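Ticket 323: Cable ties and loose leads on the arms - what is our rule?
Opened by Shiuli Ranasinghe, Thursday, July 9, 2020
Status: closed, with one item carried over

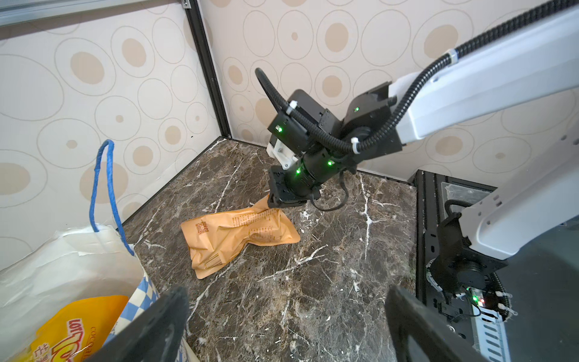

What was reported

Hello all, and sorry in advance for the length of this one, but I'd sooner put it all down in one go than have it come out in dribs and drabs. I've been going through the Pinden handling notes while we do the snack pouches, and the page on cables says only that they should be "tidy and secure". I have read that sentence more times than I care to admit and I still couldn't tell you whether our arms pass.

On the arm that has hold of the orange pouch, the black corrugated conduit is held with white cable ties and loops over the joints, and I'm perfectly happy with that. What bothers me is the thin black wire hanging in a loop beneath the gripper. It may be quite all right where it is. My worry is what it could do if the arm went down beside something tall with a handle on it, like the paper bag with the blue rope handle at the lower left of the shot. A loop and a handle are made for each other, as anyone who has ever worn a cardigan near a door knob will tell you.

So, two questions. Is there a length we should be keeping that loop to? And does the bag have to be off the table before a run, or only out of reach?

Reply from Kasun Gunawardena

Thank you Shiuli, and please never apologise for a long ticket, I've written far worse. You are right that "tidy and secure" doesn't tell anybody what to do with their hands. I wrote it, back in November, and I remember being rather pleased with it, so the blame can rest with me.

The wire does need some slack. If you pull it up snug with the wrist straight, it will be tight as a drum once the wrist turns, and then it's the plug that suffers. We had that on the Opoku bench and spent most of a day blaming the software - the arm would stop at the same bit of every turn and come back to life as soon as we moved it home. So please don't tie it flat.

What I'd suggest is this. With the arm powered off, turn the wrist by hand to each end of its travel and watch the loop. It should never go taut, and at its longest it should not hang lower than the fingertips. If it does hang lower, take up the extra further back along the arm, where nothing is being picked up. Use a fresh tie, snip the tail flush, and leave it loose enough that the cable can still slide a little.

As for the bag, I'd say off the table, or else outside the reach of both arms with the handle folded down. I know it's handy to have the next packets close by.

Shiuli again

That makes good sense, thank you. One more, while I have you. The green lights on the joints - are we allowed to take those as the all-clear to put a hand in? I've heard it said both ways.

Kasun

No, and I'm very glad you asked. A green light on a joint tells you about that joint and nothing about whether the arm is going to move. Hands go in once the stop button is pressed in and whoever is at the keyboard has said "stopped" out loud. If you are on your own, press the stop and then try a small move from the keyboard. If nothing answers, you may go in. The same goes for straightening a pouch, however quick it looks. I've done the quick reach myself in my younger days and I am not proud of it.

What we agreed

1. The cable line in the Pinden notes is replaced by the wrist-turn check, to be done at the start of each session and after any tie is changed.
2. No loop to hang lower than the fingertips at any point of the wrist's travel.
3. Bags and spare packets outside the reach of both arms, handles down.
4. Joint lights are never to be used as a sign that it is safe to reach in.

Carried over

Whether the Tamon arms need the same wording. Their leads run differently, so Kasun will look at them separately under ticket 53. Shiuli has the new page and will pin a copy up by the bench.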